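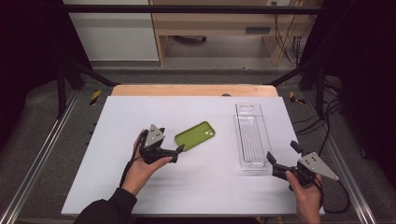 Phone case packers wanted, afternoon shift

Print this page | E-mail this job

Nestgate packs phone accessories for online shops, and we're looking for people with steady hands to join our afternoon crew starting in August!

You'll be working at a table, taking cases one at a time, checking each one over and getting it into its packaging. Cases come in every color you can think of (the lime green ones are a favorite here), and the camera cutouts are different from model to model, so a good eye matters a lot. You'll wipe off dust, look for scratches and rough edges, match the case to the order slip and set aside anything that isn't right. On a normal shift one person gets through 200 cases, and new people start at 100 until they find their rhythm.

Most of the work right now is for Gritex and Dasano. We're adding a third line for Preda this summer, and that one includes screen protectors, so if you've ever put one on without a single bubble we would love to meet you!

Shifts run from 1:00 p.m. to 6:30 p.m. with a paid break at 3:30. You can sit or stand, and we switch tables halfway through the shift so your back and eyes get a change. Training is paid and lasts your first two weeks. No experience needed, but you should be comfortable with small parts and able to read order numbers on a slip.

To apply, call the front desk at extension 349 or stop in any afternoon before 5:00 and ask for an application. Please mention job number 2714. We try out every applicant at the packing table for half an hour (paid, of course), so wear something comfortable.

Share this job (6) | Comments (2)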